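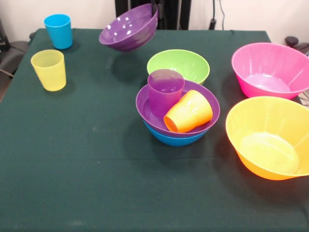 *Slide 4. Tableware cell, purple bowl held at the rim.*

**Grip loss on rim picks — notes**

- Log covers 700 picks on the Bakke cell. 91 ended in a dropped bowl.
- Fault: the Wonon controller read the grip signal once, at close, and never again during the lift. A slipping rim raised no alarm.
- Point at the tilt. Off-center load turns the bowl about the grip point.
- Safety: the arm kept moving after a drop — no stop was issued. Ivar Magnusson filed this as a separate item.
- Fix: poll the signal through the whole move, stop on loss. Retest due in June.
- Next slide: signal trace, pick 236.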